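Unit 6. Can a Machine Do the Chore Yet? Sorting and Arranging Stems

Handout for the Saturday section. Read before lab.

The course has used two test chores so far: folding towels (Unit 4) and loading a dishwasher rack (Unit 5). Unit 6 adds flower handling. It is a household chore and also a paid bench job, so there are labor figures to compare against. A worker on the Movdale packing line is expected to place 300 stems an hour. 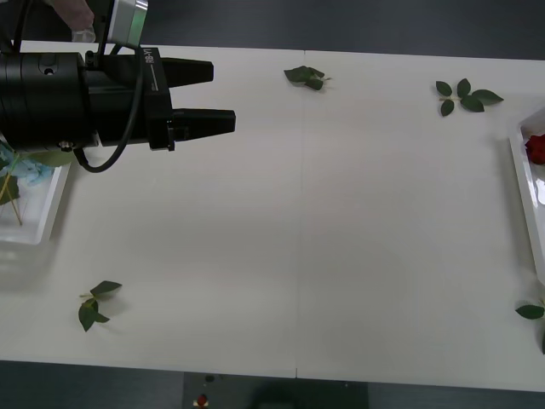

Chore difficulty is scored in this course on three terms: shape variation, contact tolerance, and clutter. Towels score high on the first and low on the second. Stems score high on all three. Leaves lying loose between the two trays count toward clutter, and a planner that treats every green region as a graspable stem will waste cycles on them. A parallel gripper with two fingers has no good way to pick up a flat leaf and should leave it for last.

6.2 Grasp point

Grasp on the bare stem, below the lowest branch. The Elden data set has 3527 labeled grasps, of which 1578 are on bare stem. The rest are on foliage or the head and should be filtered out before training. With a closed grasp low on the stem, the head is free to swing, so the wrist must slow down before placement.
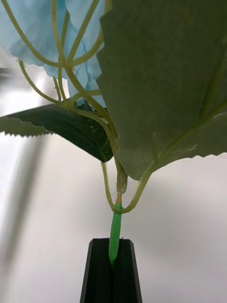
A reader from the Hemska pilot objected to this section last term. Artificial stems, the comment ran, have a constant diameter and do not bruise, so a success rate measured on them says little about a florist's bench. The objection is accepted. Report results on artificial and cut stems separately - never pooled.

6.3 Supervision

A chore is not automated if one person must attend one machine throughout. Log each intervention, including resets and any time spent on a handheld controller. Use at least 50 trials per condition.
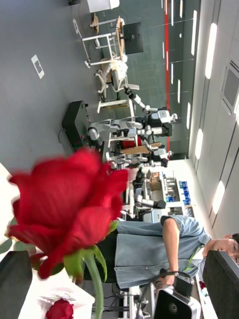
Sriwong's reply to the draft was that this standard is too strict for shop floors, where an operator already stands at the line and an occasional correction costs very little. For homes the reply conceded the point. State which setting you assume before giving a verdict.

Exercise 6: score one chore from your own kitchen on the three terms. One page, due at the start of lab.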